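# À propos de l'atelier Vavier

L'atelier Vavier occupe l'arrière d'une ancienne miroiterie, rue des Estitz. On y partage un établi, une perceuse à colonne caractérielle et une cafetière dont il vaut mieux ne pas demander l'âge. Chacun vient avec son projet, repart avec celui du voisin et jure qu'il finira l'étagère en juin.

Wim Verschueren a ouvert le lieu pour y ranger ses outils. Le rangement reste à l'étude. Entre-temps, nous sommes devenus 13, et deux d'entre nous savent souder proprement.

## Le projet Driltach

Driltach est un bras robotisé qui doit, à terme, jouer aux échecs contre les membres de l'atelier et, si possible, perdre avec élégance. Nous le construisons le dimanche, après avoir passé le samedi à discuter du couple des moteurs.

Avant de serrer la moindre vis, tout passe par la simulation. Un bras virtuel qui balaie la table ne coûte rien, alors que le premier prototype, Wuisan, nous a coûté une lampe et une part de notre crédit auprès du propriétaire. Le plateau est réduit à cinq cases de côté, ce qui suffit largement à nos ambitions.

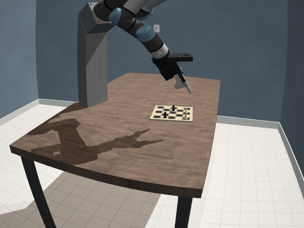 La même table en simulation, d'abord vue de la pièce, puis côté pince :

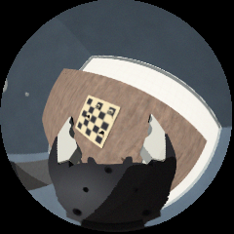

Reste la question de la prise. Un pion saisi trop haut bascule, un pion saisi trop bas emporte son voisin, et la règle du jeu ne prévoit pas grand-chose pour ce cas. Wim défend des doigts plus fins. Les autres défendent des pièces plus grosses. Le débat occupe deux pages du cahier de l'atelier, dont une de dessins peu aimables.

## Passer nous voir

La porte est ouverte le dimanche dès 14 heures. Il n'est pas nécessaire de savoir programmer, ni de savoir jouer aux échecs. Si vous avez emprunté notre clé de 13, elle nous manque.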